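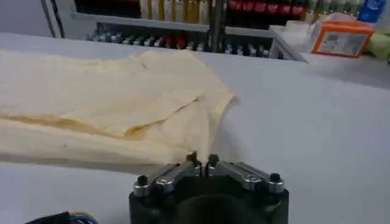
Wildlife & Conservation | Interviews

Ngozi Iyamu had been listening to frogs for most of the night when one of them stopped sounding right. She was crouched beside a stream in the Gachanja forest, up to her shins in leaf litter, with a recorder in one hand and a flashlight between her teeth.

"I knew every call on that stream," she says. "And then there was this dry little click, two notes, up in the ferns. I nearly dropped the flashlight!"

The clicker was a Filadetti reed frog, a thumbnail-sized animal that had been missing from survey records for so long that most field guides had stopped printing it. Iyamu found it at ten past three in the morning, on a fern 2 feet above the water, and took eleven photographs before it hopped.

I spoke with her by phone in January, along with Sevim Tatlı, the sound analyst who has been working through the recordings ever since. They talk over each other constantly, and it's a pleasure to listen to.

"She called me from the trail and just played it down the line," says Tatlı. "Terrible signal. I could still hear it, though, and I was already pulling on my shoes, which makes no sense, I was in another country."

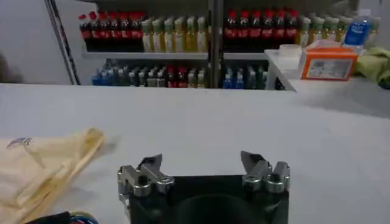
How do you tell one small frog from another by sound alone?

"You look at the spacing," says Tatlı. "Every species has its own rhythm. This one leaves 300 milliseconds between the two notes, and its neighbors on that stream run theirs together. Once you've seen it on the screen you can't miss it."

Since then she has gone through 782 hours of audio from recorders strapped to trees along the valley. The frog turns up on more of them than either woman had dared to hope, mostly after rain, and mostly above the old Bivholm logging road, where the canopy was never cut.

"Below the road there's almost nothing," says Iyamu. "Above it, they're chatting away all night. I love that. I walked under them for two seasons!" 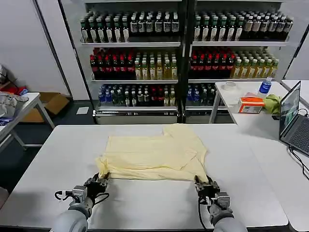 She is careful about what the recordings can't say. A calling male is only a calling male, and there is still no sign of eggs or tadpoles. The next trip will concentrate on the pools at 800 meters, where the water slows down and the ferns hang low enough to search by hand.

Tatlı is coming this time. She has never been in the field with Iyamu, and has been warned about the leeches.

"I have heard this frog thousands of times," she says, "and I've never seen one. I want to see its throat move." 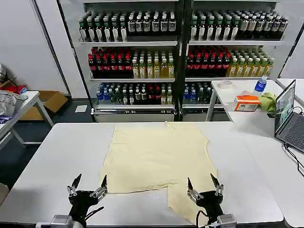
Iyamu has already picked the camp, a flat spot by the Fumis footbridge with decent drainage and a terrible view. They plan to sleep through the afternoons and start walking at dusk.

"Bring two flashlights," she tells Tatlı, before we hang up. "And spare socks. More than you think."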